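Paper notebook, Lorkham
February 2021

Picking up from the November rag batch, which came out gray and weak. Two things changed this time: longer beating and a different size. Same cotton, same mold, same water.

Rag was cut to thumbnail squares and soaked overnight in plain tap water. Should have cut smaller. The seams from the shirt collars never opened up and I was still pulling thread out of the vat at the end. 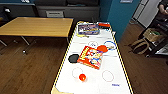 Wade Tillery

Beating. Used the Greditz, roll down gently for the first stretch and then lowered by half a turn of the hand wheel every time the sound evened out. Stopped with the counter at 2,775. In November I quit far short of that and blamed the cotton. Jar test at the end showed an even cloud with very few knots, apart from the collar thread.

The pulp felt slick between the fingers and drained slowly on the mold. Slower than I like for a sheet this size, but the surface is much better. If anyone wants a faster sheet from the same rag, stop earlier and accept the fuzz.

Draining the leftovers. A mesh bag alone takes forever and the pulp packs into a plug at the bottom. Mesh laid inside a colander works better — turn the pulp over by hand a few times and it comes down to something you can store. Without the mesh you lose the short fiber down the drain, and the short fiber is what the long beating was for.

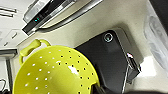
Colander, yellow-green plastic.

Forming. Pulled 12 sheets. Of those, 9 couched cleanly. The other three:
– one bubble near the middle, from laying the mold down flat instead of rolling it
– one torn corner, felt too dry
– one thick along the far edge, my fault, tipped the mold before it had finished draining

The Kong felts are getting tired. They leave a nap mark you can see once the sheet is sized. I turned them over halfway through and the back sides are no better. We should wash one in soda and see whether the mark goes away before ordering new ones.

Pressing. Stack went in with boards top and bottom. Light pressure to start, then full. Last time I went straight to full and the sheets in the middle squashed out sideways. None of that now. Parted them onto dry blotters and changed the blotters morning and evening.

Sizing is where I am least sure. The Odach gelatin wants to bloom in cold water first
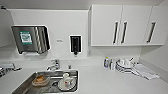
and then be warmed slowly, well short of a simmer. I went by the packet and it still set up in the tray before I got to the bottom of the stack, so the last sheets have a skin on one side. Next time a smaller tray sitting inside a bigger tray of hot water. Do not reheat a tray that has already set twice. It smells, and it goes on stringy.

Sized sheets were hung over dowels, not pressed. They curled badly. After that I damped them between blotters and left them under weight, and they came back flat except at the deckle. The whole drying and flattening took 12 days. Too long for a class, fine for us.

Ink test with a steel nib and ordinary black writing ink:
Unsized: feathers at once, goes through to the back.
Sized, good side: crisp line, no show-through.
Sized, skin side: ink beads and dries shiny. Rubs off with a thumb.
Erasing: the good side takes one round with a soft eraser before the fibers lift.

Color is closer to cream than white. I did not add anything to the vat, so this is the cotton and the gelatin together. An unsized sheet held next to a sized one is clearly cooler.

To do:
Sort out collar seams before soaking.
Soda wash on one felt.
Size half strength on two of the spare sheets and repeat the nib test.
Write the roll setting on the beater card, the old one is wrong.

Still undecided about alum. The old recipe in the folder calls for it in the size. I left it out, and the good side seems fine without.
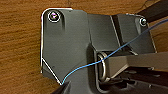 Leave it out, says a note in pencil under the entry, unless the paper has to take a wet wash. The November sheets had alum in the size and were already going brittle at the fold. The note also asks for two of the unsized sheets to be kept back for a printing test, damp, on the small press.

Kept back the two with the cleanest edges. They are in the flat file, bottom drawer, with the felt marks facing down.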